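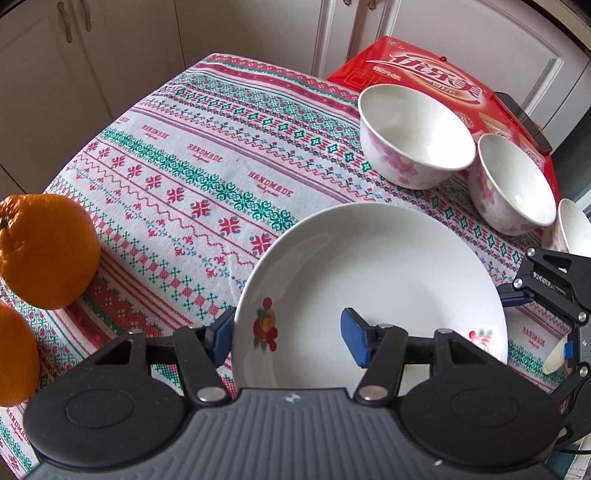 La vaisselle dépareillée de l'ancienne cantine Druris a trouvé preneur. L'association Kotar, qui avait récupéré le fonds au printemps, a ouvert sa vente de fin d'année dans la salle du rez-de-chaussée, rue des Tanneurs, et les premières tables ont été dégarnies avant midi. Les assiettes les plus demandées sont les blanches à large bord, décorées de fleurs peintes, rouge et orange d'un côté, rose de l'autre, présentées sur des nappes à motifs façon point de croix où revient le mot « HANDMADE ». Elles sont vendues à la pièce, sans obligation de prendre une série complète.

Le fonds comprend 1 519 pièces, selon l'inventaire remis à la mairie. Il s'agit surtout d'assiettes plates et creuses, de saladiers, de tasses et de quelques soupières. Une partie servait tous les jours à la cantine, fermée depuis deux ans. Le reste provient de dons reçus après un premier appel paru dans le bulletin municipal. Les pièces ébréchées ont été mises de côté et seront proposées à part, par caisses, aux personnes qui font de la mosaïque.

« On pensait que les gens viendraient pour les soupières, et ils sont repartis avec des assiettes », indique Osian Probert, responsable de la vente. Il précise que beaucoup d'acheteurs cherchent à remplacer une assiette cassée dans un service de famille. Plusieurs sont venus avec un modèle sous le bras pour comparer les décors. Un cahier est ouvert à l'entrée pour noter les motifs recherchés — les personnes inscrites seront rappelées si une pièce correspondante apparaît dans les cartons qui restent à ouvrir.

Les prix ont été fixés par taille et non par décor. Les petites assiettes sont les moins chères, les plats de service les plus chers. Le paiement se fait en espèces ou par chèque. L'emballage est à la charge des acheteurs, qui sont invités à apporter du papier journal et un cabas solide. L'association dispose de quelques cartons, mais ils sont réservés aux lots importants.

Le linge de table fait l'objet d'une vente distincte. L'atelier de couture Shin a remis en état 169 nappes et serviettes, dont une partie a été reprise à l'ourlet. Elles sont pliées sur les rayonnages du fond, classées par longueur. Les tissus trop usés ont été confiés à la société Cultex, qui les découpe en chiffons d'atelier.

La recette servira à financer l'achat de tables pliantes et la réfection de l'éclairage de la salle. L'association compte sur près de 90 pour cent du budget grâce à cette seule vente, le complément devant être demandé à la commune. Une réunion sur le calendrier des travaux aura lieu au début de l'année.

La vente se poursuit jusqu'au 11 décembre 2020, de 10 heures à 17 heures. Le port du masque est obligatoire et l'entrée se fait par petits groupes, par la porte côté cour. Les caisses pour la mosaïque seront sorties le dernier après-midi. Les dons de vaisselle ne sont plus acceptés pour le moment, faute de place dans la réserve.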